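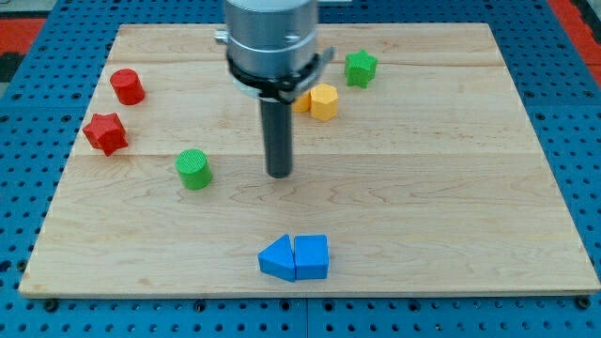

Block pushing: fixing the jitter

25 Jun 2021
Posted by the Idel bench

Okay, so the policy server finally talks to the arm at a steady rate and I can stop blaming the network for everything. Recap for whoever picks this up on Monday: the task is still the language-ish one, where you type "push the red star to the green cylinder" and the arm slides things around the board with the rod. Red, green, yellow and blue, two shapes of each color, same as always.

The jitter was mine. I was stamping the camera images when they came out of the decode queue, so whenever the queue backed up the policy got an old picture with a brand new timestamp and happily corrected for an error it had already fixed. Hence the little wiggle next to every block! Stamps now come from the driver, and anything older than 50 ms gets dropped before it reaches the policy. If two in a row get dropped, the arm holds position and Jamar writes a warning to the log.

I replayed 199 logged episodes through the new path last night (no arm, just the predicted actions) and the back-and-forth near contact is mostly gone. Blue is still the ugly case. With the cube and the triangle right up against each other near the front edge of the board, the segmenter likes to return one big blue blob, and then the planner aims the rod at the middle of the blob, so both blocks would go for a ride. Yellow does the same thing when one is behind the other and close to the end effector.

Tried the watershed split from the Stankevičius branch. Works okay on blue, makes a mess of the stars – it wants to cut the points off. Left it behind a flag, off by default.

Also the workspace limits in the Muminen config were still for the old board, so I remeasured and pushed new ones. Pull before you run anything!

To do:
- train the segmenter on more touching pairs
- low-speed run with the new stamps, hand on the stop
- figure out why the z offset resets when Jamar restarts

Questions: bench channel | © Idel | Back to top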